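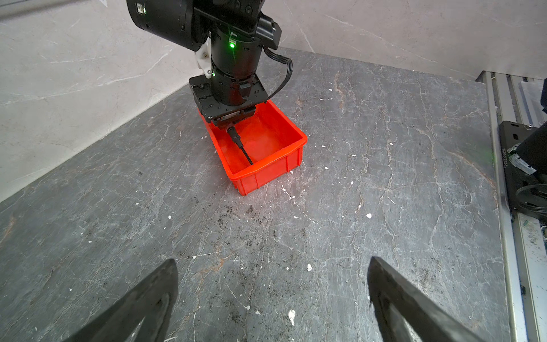 Red bin on the gray marble pattern

How do I get dull spots out of a gray marble floor? I mopped with vinegar in February. Prantl quoted me $300.

Zundadell
Vinegar etches marble, so stop using it. Switch to a pH neutral cleaner and plain water. 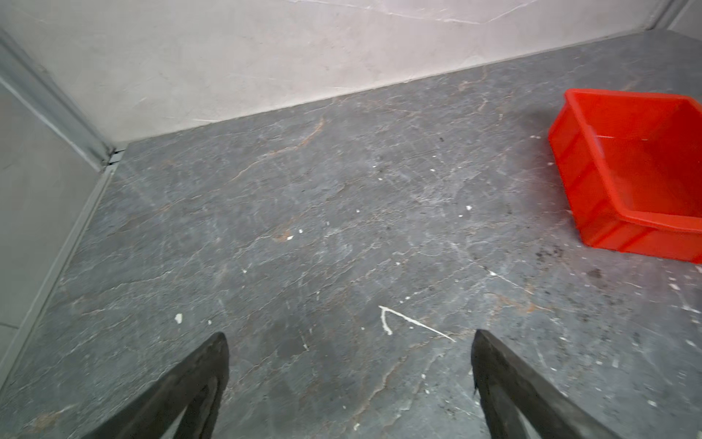 Gray marble pattern from above

Light etching comes out with polishing powder and a damp felt pad. Try a corner first.

Bultico
just put a rug on it

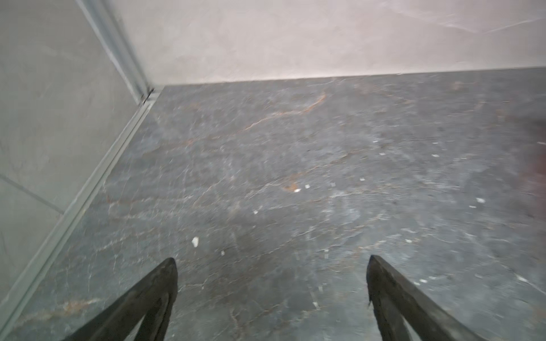 Darker gray marble

Bruto
Check that it's real marble. Polishing powder won't help porcelain tile.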